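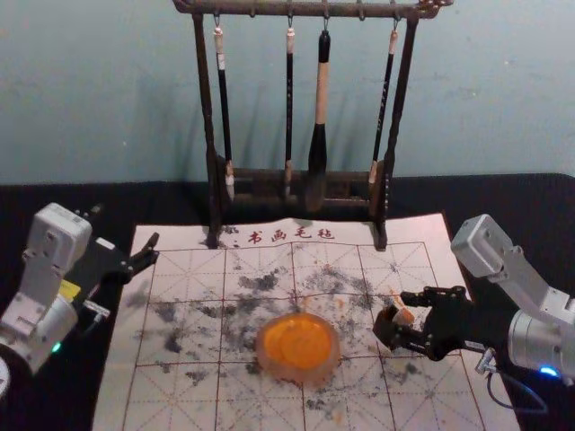 My brush rack with all 4 brushes hung up, felt mat underneath.

How I wash and hang my calligraphy brushes

I ruined my first good brush by standing it bristles-up in a mug, so please learn from me! Water runs down into the ferrule, the glue goes soft, and by February mine was shedding hairs into every stroke.

Rinse as soon as you stop writing. I use cool water and let it run down the hairs from the handle end, pressing gently with my fingertips. Skip the soap (I tried a bar of Ojo once and the tip went stiff as straw). Keep going until the water stays clear. A skinny brush takes me a minute or two, but the fat one holds a crazy amount of ink up near the base, so give it longer than you think.

Next, squeeze the head in a paper towel - don't twist - and stroke it back to a point.

Now hang it by the cord loop, tip down. I put the thin ones toward the ends of the rack and let the big one have some elbow room. Wet heads that touch will dry bent. Mine came from a Brotico flea market stall and cost 13 dollars, hooks and all.

Leave everything overnight, away from the heater. If you've got a felt mat with the red practice grid, slide a rag over it first, or you'll get gray drips on your squares. Ask me how I know.

Don't put the caps back on until the hairs feel dry all the way up. Big brushes can need a second night.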